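Holub Food List archive
Print this message | E-mail this message | 3 comments

Subject: Re: Bringing cooked food on the train
November 2024

> I'm taking the early train from Skavance to Wunadport next
> month for a family lunch and have been told to bring "something
> with sauce." Last time I used a big pot with the lid taped on
> and it leaked all over my coat. What do other people use? Is
> there anywhere to reheat at the Wunadport end? I'd also like
> to know if the market hall at Clultach is open when the train
> stops there.

I've made this trip with food most years and can answer part of it.

Forget the pot. Cook the meat the day before, chill it overnight, and lift it out of the sauce once the fat has set. Pack the meat and the sauce separately. The sauce goes in a screw-top jar, filled to an inch below the lid, and the jar stands upright in a corner of the bag. I pack a pound and a half of meat for four people and have never brought any home.

Don't reduce the sauce all the way before you leave. It will thicken when you warm it again, and if it's already thick it catches on the bottom of the pan. Salt it at the other end.

For the bag, get a lined one with a flat base. Mine cost 422 at the hardware store in Skavance two years ago and the handles are still good. The 559 one is larger, but it won't go under the seat.

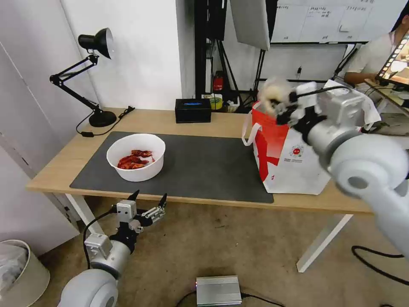 White and red bag, next to the desk mat.

On reheating: there is a kitchen on the ground floor of the Wunadport hall and you can use it if you book. The charge was 2,040 for the afternoon last year, which only makes sense if several families share it. If you're going to a private house, call ahead and ask what size pans they have. I once arrived with enough stew for 16 and the largest pan in the house was for eggs.

Bread and buns should travel on their own. Steamed ones dry out quickly, so wrap each one as soon as it has cooled, and don't put them against the cold meat. Three or four minutes over boiling water brings them back. The microwave makes them tough unless you put a damp cloth over them.
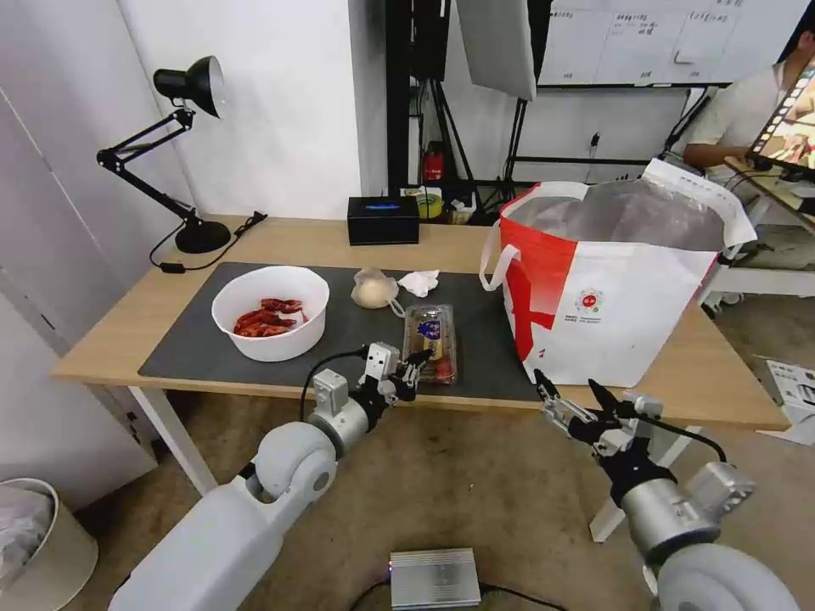
Meat in the bowl, bun in its bag, lidded container in front.

Clultach: the market hall opens after the early train has gone through, so don't count on it. The stop can be up to ten minutes but they don't always open all the doors. The kiosk on the platform sells pickles and mustard. It takes cash only.

If you're carrying anything with garlic in it, put a second bag around the container. The heating in the older cars is strong and the other passengers will notice.

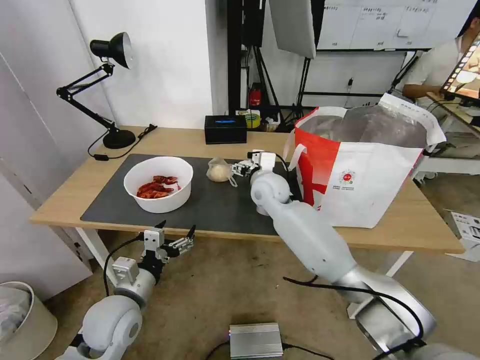 Strips of meat and a bagged bun on the mat.

One more thing on timing. The connection at Holub was moved in November and is now on the far platform, with stairs. The elevator was out when I went through. Two small bags are easier than one heavy one there.

I don't know about the evening train back. Someone else on the list may.

Reply to list | Reply to sender | Shared 5 times
Contact the list owner | Copyright Holub Food List | Back to top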